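Re: [getbridge-discuss] Poll says the public is on our side
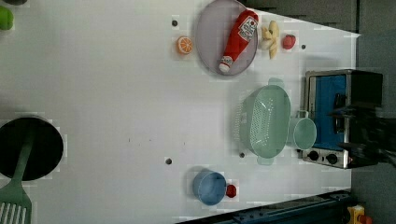
Ketchup bottle on a plate, with an orange slice beside it.

Zuzanna, thanks for sending the whole report and not only the press release. I read it on the train and then went back through the tables at the end, where I usually find what I want in these things. I'm less cheerful about it than you are. My comments follow the parts of your message they answer.

Zuzanna Zawadzka wrote:

> The Renduvik survey came out on Tuesday and it's the best news
> we've had since the permit fight started. A clear majority of
> people in the district support letting asylum applicants work
> while their cases are pending.

A clear majority of the people who answered support it when it's put to them that way. The wording is on the second page of the appendix: "Do you agree that people who have fled danger should be able to earn their own living while they wait for a decision?" I'd have trouble saying no to that, and I say no to surveys for sport. Try it with "asylum applicants whose claims have not been decided" at the front and see what you get. I think you'd still get a decent number. I don't think you'd get this one.

The order matters too. The work question comes after two questions about labor shortages in nursing homes and on farms. By the time people reach it they've already agreed twice that there aren't enough workers. Any polling firm knows what that does. Either Renduvik didn't think about it or somebody asked them to set it up that way, and the report doesn't say who paid.

> It isn't only the city either. Look at the Vik numbers, they are
> even stronger than the rest. So much for the claim that small
> towns are hostile.

I did look at the Vik numbers. The whole survey is 183 people. Of those, 18 live in Vik. You can't say anything about Vik from 18 people, good or bad, and if the same table had shown them against us you'd have been the first to write in and say so (and you'd have been right). Two of them change their minds and your strong result is an ordinary one.

I lived in Vik for nine years. My guess is that most people there don't have a firm view on work permits one way or the other, and that they have very firm views about the bus and the clinic. That's a guess, and I'd like it treated as one. But please don't put a percentage from that table in a leaflet. Someone at the town meeting will ask how many people it stands for, and then we have to answer.

> Viltameo covered it very fairly. Their headline was "Residents
> back refugees' right to work" and I think we should just use it.

Viltameo ran the press release. I put the two side by side and, apart from the first sentence and a different quote order, it's the same text. I don't blame them much, there are hardly any reporters left over there. Still, it means we have one source and not two, and we shouldn't write "as reported by" as if somebody had checked it.

The headline also mixes up two groups. Recognized refugees can already work here. The permit question is about applicants. We've spent the better part of a year correcting council members on that exact point, and it would look pretty bad to start getting it wrong ourselves now that it helps.

> Polyxeni, I know you'll have objections, but can we agree this
> shifts the debate? I'd like to send a letter to every council
> member before the November session, leading with the majority
> figure.

I'd agree to a letter. I wouldn't lead with the figure. Council members get polls from everybody. The dog park people have a poll. What they don't get very often is a plain account of what the waiting period costs the district in housing and support, month by month, set next to what the same households would pay if one adult had a job. We have most of that already from the budget papers. It's dull reading, but it's ours and it adds up, and a member who is on the fence can repeat it without getting laughed at.

If people want the survey in there, put it near the end, one sentence, with the question wording given in full and the number of people asked. I'd sign that.

I should also say what I think the survey does show, so I'm not accused again of only throwing cold water. Question 9 asks how long a wait without permission to work is reasonable. There's no loaded lead-in on that one, it just gives a list of time spans. Hardly anyone picked the longest one, and that includes people who said earlier that they want fewer arrivals. To me that's more interesting than the headline number. Somebody can want a stricter system and still think it's foolish to keep people idle for that long. Those are the voters we never talk to, and frankly we don't talk to them because we assume we know what they'll say.

So before the letter goes out, could someone write to Renduvik and ask three things: who commissioned it, how they found their respondents (the report says "panel and street," with no split), and whether we can have the full breakdown for question 9? I'm willing to do it, but I wrote to them last time about the school survey and I suspect they filter me.

I can have a draft of the cost section on the list by the end of next week if whoever has the housing spreadsheet sends me the current version. The one in the archive stops in the spring and has the rent column in twice.

Polyxeni Pappas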